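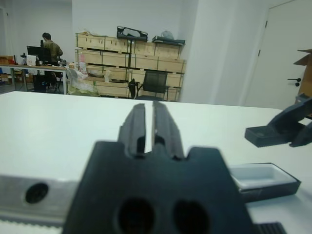

Unit 4: Reading a Water Bill and Estimating Household Use

Reading before class: Chapter 4 of the course pack, up to the section on sewer charges. Bring a calculator and one water bill. If you pay rent with water included, use the sample bill from the town of Ullitz in the back of the pack.

1. Units

Water utilities in the United States bill in one of two units. The first is the gallon, usually in blocks of 1000. The second is the hundred cubic feet, written CCF or HCF on the bill. One cubic foot holds 7.48 gallons, so one CCF is 748 gallons.

Check the unit before you do anything else. The most common error on last year's homework was treating CCF as thousands of gallons. That makes the household look a third thirstier than it is, and every later answer comes out wrong by the same factor.

A meter may register in a different unit from the one on the bill. The meter face will say "gallons" or "cubic feet" somewhere near the digits. Some faces also have fixed zeros painted at the right end. These are part of the reading on the meter, but many utilities drop them on the bill.

2. Parts of the bill

Most bills have a fixed charge and a volume charge. The fixed charge is owed even if no water is used. It pays for meters, billing and part of the upkeep of the mains. It normally depends on the size of the meter, and a small house has a 5/8 inch or 3/4 inch meter.

The volume charge is the price per unit times the number of units. It can be built in three ways:

Uniform rate. Every unit costs the same.
Increasing block rate. The first units are cheap and later ones cost more.
Decreasing block rate. The first units cost the most. You will see this mainly in older schedules written for places with large industrial customers.

With block rates, only the units inside a block are charged at that block's price. Moving into the second block does not change what you pay for the first.

Sewer charges are often computed from the same meter reading. Water used on a lawn does not go down a drain, so some utilities set the summer sewer charge from winter use. Ullitz uses the November reading as its base. We will come back to this in Unit 5.

3. Worked example: the Ullitz sample bill

Billing period: 30 days
Water used: 2963 gallons
Fixed charge: $14.00
Volume charge: $4.00 per 1000 gallons, uniform rate, partial units billed

Step one. Convert to billing units.
2963 / 1000 = 2.963 units

Step two. Find the volume charge.
2.963 x $4.00 = $11.85

Step three. Add the fixed charge.
$11.85 + $14.00 = $25.85

Step four. Find the daily use.
2963 / 30 = 98.8 gallons per day

Two people live at this address, so use per person is 49.4 gallons per day.

Note that the fixed charge is more than half of the total. If this household cut its use by 400 gallons, the bill would fall by $1.60. Keep this in mind when we discuss whether price alone gets people to save water.

Now work the same bill for a utility that rounds down to whole units. The household would be charged for two units, or $8.00, and the total would be $22.00. Some utilities that round down carry the remainder to the next period. Read the notes on the back of the bill to find out.

4. Estimating use without a meter

When there is no separate meter, estimate each use and add them up. The table in the course pack gives gallons per minute or per cycle. The ones used most in the homework are:

Toilet, made after 1994: 1.6 gallons per flush
Toilet, older: 3.5 gallons per flush or more
Showerhead: 2.5 gallons per minute at most for newer models
Dishwasher and clothes washer: use the figure in the owner's manual

To measure a faucet or shower yourself, hold a bucket under it for 15 seconds, measure the water in gallons, and multiply by 4. Open the valve as far as you normally would. Fully open will give too high a figure for most people.

5. Checking for leaks

Turn off everything that uses water, including the ice maker. Read the meter, wait two hours, and read it again. If the reading has changed, water is going somewhere.

Then close the main valve inside the house and repeat. If the meter still moves, the leak is probably between the meter and the house. If it stops, the leak is inside, and the toilet is the first place to look. Put a few drops of food coloring in the tank and wait 15 minutes without flushing. Color in the bowl means the flapper is leaking.

6. Homework

a. Rework the example in section 3 with an increasing block rate of $3.00 per 1000 gallons for the first two units and $6.00 after that. Bill partial units.
b. Convert 2963 gallons to CCF. Give two decimal places.
c. Using the Wukeck rate sheet in the pack, find the use at which the volume charge equals the fixed charge.
d. Estimate your own daily use by the method in section 4. If you have a bill, compare the two and explain the difference in a short paragraph.

Show units on every line. Answers without units get half credit.

Handout revised 18 June 2023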